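Mangate Community Hall — Room Hire: Frequently Asked Questions

Last revised 2025-11-26. These answers apply to all bookings made through the Clindeso Trust office and replace the earlier hire leaflet.

Booking a room

Who may hire a room at Mangate Community Hall?
Any resident, club, school, charity or business may apply. The person who signs the booking form must be at least 18 years old and must be present for the whole of the hire. Private parties are accepted in the Haltow Room only.

Which rooms are available?
Two rooms are offered for hire. The Haltow Room is on the ground floor and has a hard floor, a serving hatch and direct access to the garden. The Sung Room is on the upper floor. It is carpeted throughout and is used mostly for meetings, classes and study groups. The elevator serves both floors.

How far ahead must I book?
Applications should reach the office at least 10 working days before the date requested. Later requests are considered when the office has time to process them. A booking is not confirmed until you have received a reference number in writing.

Can I make a regular booking?
Yes. Regular bookings are granted for one term at a time and must be renewed. Current hirers are invited to renew in November for the spring term, and any hours left over are then released to new applicants. Holding a slot in one term does not guarantee the same slot in the next.

May I view the rooms first?
Viewings are by appointment on weekday mornings. Please do not enter a room while a class or meeting is in progress.

Charges and deposits

What does hire cost?
The current scale of charges is sent with the booking form. Registered charities and youth groups pay the reduced rate. The charge covers heating, lighting and the use of tables and chairs. Use of the kitchen is charged separately.

Is a deposit required?
A deposit is taken for every single booking and once per term for regular hirers. It is returned by bank transfer after the room has been inspected. Deductions are made for damage, extra cleaning and late departure.

What happens if I cancel?
Hirers who cancel more than 10 working days before the date receive a full refund. After that point the hire charge is kept and the deposit is returned. If the office has to close the building, all sums paid are refunded, but the Trust cannot meet any other costs, such as catering or travel.

Do I need my own insurance?
Clubs and businesses must hold public liability cover and send a copy of the certificate with the form. Private hirers are covered by the Trust's own policy, subject to its terms. Quote form 897 when writing to the office on any insurance matter.

Using the building

When may I enter the room?
Hirers may enter at the start of the booked period and must have left by the end of it. Time for setting up and clearing away should be included in the booking. The door code is changed every week — please do not pass it on.

Is food allowed?
Cold food and drinks may be served in the Haltow Room. In the Sung Room only water in closed bottles is allowed, on account of the carpet. Candles and portable cookers are not permitted anywhere in the building.

Is there parking?
The parking lot on the north side is free to hirers for the length of the booking. Delivery vehicles may stop at the side door to unload but may not wait there.

May I leave equipment overnight?
Equipment may be left only with written consent, and at the hirer's own risk. Items left without consent are removed to the store and held for one month.

What are the rules for the carpeted floor?
Tape, chalk and pins must not be used on the carpet. Heavy items should be lifted and not dragged. Outdoor shoes are allowed if clean. Spills should be reported the same day so that they can be treated before they set.
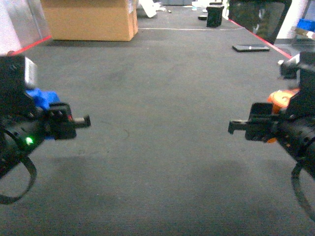
Several regular hirers have asked whether the rule on tape could be relaxed for dance and exercise classes, which need floor markings; one wrote that her group had used rubber spots at another hall without leaving a trace, and would gladly bring its own. The office has agreed. Flat rubber markers without adhesive may now be used in both rooms, provided that they are taken up at the end of each session.

How loud may music be?
Music must not be heard beyond the boundary of the property and must end at 10 p.m. Live bands require prior consent.

How do I make a complaint?
Complaints should be sent in writing to the Clindeso Trust office, giving the booking reference, and should be no longer than 600 words. A reply will be sent within 10 working days.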